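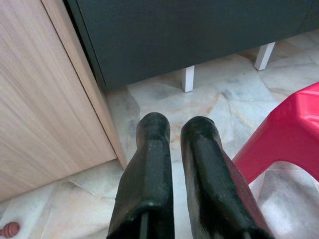 Where the keys go
Speaker notes, Plumora home evening, Thursday, July 25, 2024

Slide 1. Welcome, phones on silent. Talk runs 14 minutes, then questions. Handouts are by the door.

Slide 2. Start with the living room, not the hallway. Most advice assumes a hall with a hook rail. Plenty of apartments in the Rarkari blocks open straight into the room with the TV, so keys land on whatever is closest.

Slide 3. Ask the room: where are your keys right now? Wait for answers. Don't rush this one.

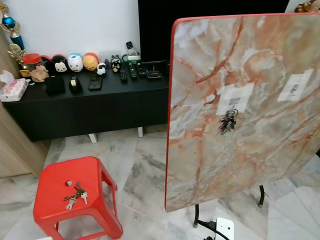 Slide 4. Two sets of keys, one hanging on the folding table, one on the red stool.

Let people look first. The stool is a landing spot. It works until somebody wants to sit down. The set on the tabletop hangs at a tape patch, up where you can see it - fine while the table is tilted up, but think about where those keys go when you want to eat dinner on it.

Mention the TV cabinet too. Tissues, snack jar, little figures along the back. A long, low top like that fills up fast, and keys get lost among small things.

Slide 5. What to try at home. Pick one spot. Keep it off anything that folds or gets carried to another room. Give it 2 weeks before you change it.

Slide 6. Next talk is in September, on cables and chargers. Sign-up sheet at the Fragkou desk.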